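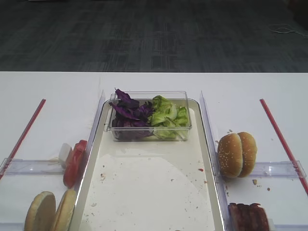

Courses > Food Service Basics > Unit 2 > Notes
Search this site Go

Unit 2 - portioning and holding

Read before the Sturnmont visit. Bring the Stockdale worksheet, filled in.

Portion = what one guest gets. Yield = what's left after trimming. Don't mix them up, it was all over the last quiz.

Portion cost: batch cost divided by portions served. Not portions planned! Plandville cafe case - planned 200, served nearly 170, so cost per plate went up. Work it through both ways.

Holding. Cold food stays cold, hot stays hot, no parking it in between. Label with item and time. Old stock to the front, new behind. Rotate at every delivery, not just when theres a gap on the shelf.

Line setup - work in one direction, heavy items low. Wipe down between batches. Check scale reads zero with the empty container on it, tare again if you swap containers.

Homework: problems 2 to 8, show units. Reading quiz is 15 minutes, closed notes, covers yeild and portion cost only.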